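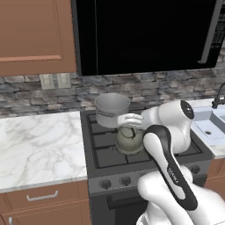 Looking After Cricket Gear at Home
Posted 14 April 2020 by Temitope Jibrin

With the nets closed and the season pushed back, most of us have a kit bag sitting in a hallway with last summer still in it. These are the jobs I do at the kitchen table or in the garage before the first game. None of them needs a workshop. A few rags, some raw linseed oil, fine sandpaper, wood glue and an old toothbrush will cover most of it.

Empty the bag first

Take everything out, including whatever is in the end pockets. Turn the bag upside down outside and shake it. Vacuum the seams with the narrow attachment, then wipe the lining with warm water and a little dish soap. Leave it open in the shade until the lining is dry to the touch. Mine is an old Ilow wheelie bag and the bottom corners hold grit, so I go over those with the toothbrush.

If the zipper sticks, rub a candle stub along the teeth and run it back and forth. Don't use cooking oil. It picks up dust and the zipper is worse in a month.

Oiling a bat

Check whether the bat has a clear plastic face. If it does, oil only the bare wood, meaning the back, the edges and the toe if they are uncovered. If it has no facing, oil the front as well.

Sand off the dirt lightly along the grain. Put a teaspoon of raw linseed oil on a rag and wipe on a thin coat. Keep it off the splice, where the handle joins the blade, and off the stickers. Lay the bat flat, face up, overnight. Wipe off anything left on the surface in the morning. One coat is enough for a bat that was used last season. A new bare bat gets 2 coats with a day between them.

Use raw oil, not boiled. Boiled linseed has driers in it and sets hard on the surface.

Linseed rags can heat up and catch fire when they are bunched together. Spread them out flat outdoors until they go stiff, or soak them in water and seal them in a metal can before they go in the trash. Do not leave them balled up on a bench.

Small cracks

Fine lines on the face are normal wear. Sand them smooth and leave them alone. For a crack along the edge that you can get a fingernail into, work wood glue down into it with a toothpick, press it closed and wrap it firmly with plastic wrap and then masking tape. Leave it a full day. Peel off the wrap, sand with 100 grit until the glue is level, then finish with something finer. Cover the spot with fiberglass edge tape.

A crack that runs up into the splice, or a handle that clicks when you flex it, is a job for a repairer. I tried one myself and ended up paying for the repair and the removal of my glue.

Changing a grip

Cut the old grip off with scissors, blade pointing away from the handle binding. Peel off the old tape. If the string binding is loose, put a little glue under it and let it set before going further.

A grip cone makes this easy. Dust the inside of the new grip and the outside of the cone with talcum powder, roll the grip up the cone, set the cone on top of the handle and roll the grip down. Without a cone, put a plastic shopping bag over the handle, pull the grip on over it a little at a time, then drag the bag out from the top. It takes patience and some bad language. Finish with a turn of electrical tape at the bottom.

I use Skiridach grips, mostly because the rubber is thin enough to put two on one handle.

Pads and gloves

Pads can be wiped with a damp cloth and a drop of dish soap. Rinse the cloth and go over them again with plain water. For red ball marks, use a paste of baking soda and water, leave it on for ten minutes and rub in small circles. The newer marks come off. The old ones fade a bit.

Check the straps while you are there. Hook and loop straps fill up with grass and lint and stop holding. Pick it out with a sewing needle or a fine comb.

Gloves should never go in the dryer. Sponge the palms with a barely damp cloth and stand the gloves with the fingers up, somewhere with moving air. Leather palms that have gone stiff can be worked soft by hand. Small holes near the thumb can be stitched with waxed thread. For smell, put a spoonful of baking soda in each glove, leave it overnight and shake it out in the yard.

Helmet

Take the sweatband out and wash it by hand in lukewarm water. Wipe the shell with soapy water only, as solvents can weaken it. Look at the grille screws and tighten any that have worked loose. If the shell has a crack or the grille is bent, replace the helmet. The same goes for one that has taken a hard hit, even if you can't see any damage.

Grass stains on whites

Do these before the wash. Rub liquid detergent into the stain, add a splash of white vinegar and leave it for 60 minutes. Wash warm and look at the knees before the pants go anywhere near the dryer, as the heat will set what's left. Repeat if you have to. Skip the chlorine bleach on polyester, it turns yellow. Marks from a red ball need dish soap first and then the same treatment.

Spikes

Unscrew them at least once a season. Left in, they rust into place. Brush out the threads, put a dab of petroleum jelly on each stud and screw it back in by hand before using the key. My Amadi pair went three seasons without this and I had to drill one out.

Stuff wet shoes with newspaper and change the paper after an hour. Keep them away from heaters.

Storage

A closet inside the house is better than a shed or a car trunk. Bats dry out and split in the heat. Stand them up or hang them, out of direct sun, and check them again in May. Keep the balls in a separate cloth bag so the dye stays off your whites.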